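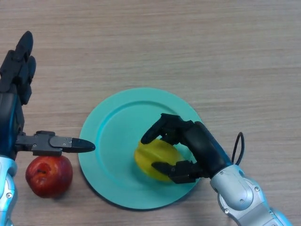

N° 70 - page 3

Carnet de balade : une journée portes ouvertes chez les maraîchers de Zuldale

On est arrivés à Zuldale un matin d'avril, avec une heure de retard (la faute au GPS, qui tenait absolument à nous faire visiter la carrière) et le ventre vide. Mauvaise idée, parce que la première serre, c'est celle des tomates, et que ça sent tellement bon qu'on a envie de croquer dans les feuilles !

C'est Ronja Vik qui menait notre groupe. Elle parle vite, elle marche encore plus vite, et elle connaît ses allées par cœur. Les serres couvrent environ 1000 mètres carrés, chauffées juste ce qu'il faut pour les semis - le reste se débrouille avec le soleil. J'ai appris qu'un poivron jaune commence par être vert et qu'il faut de la patience avant de le voir changer de couleur. Moi qui les croyais d'une espèce à part depuis toujours...

Après, le coin des fruits exotiques, tout au fond, derrière une double porte. Il y fait lourd, mes lunettes se sont couvertes de buée d'un coup et j'ai fait la moitié du parcours en tenant la manche de ma sœur.
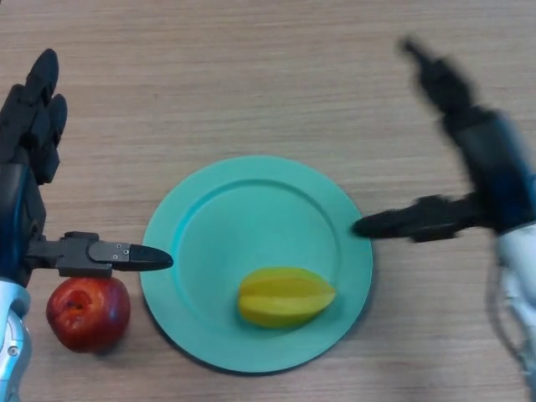

Ronja nous a raconté les hivers difficiles, les caramboliers qui boudent au moindre courant d'air et les 60 pots qu'il a fallu rentrer une nuit de gel. On l'aurait écoutée jusqu'au soir !

Côté pratique : le parking est minuscule, venez plutôt par le bus de Trovcombe, qui s'arrête devant la grille. Prenez des chaussures qui ne craignent rien et un cabas solide. Le mien a lâché sur le chemin du retour, et on a ramassé des radis jusque sous les sièges.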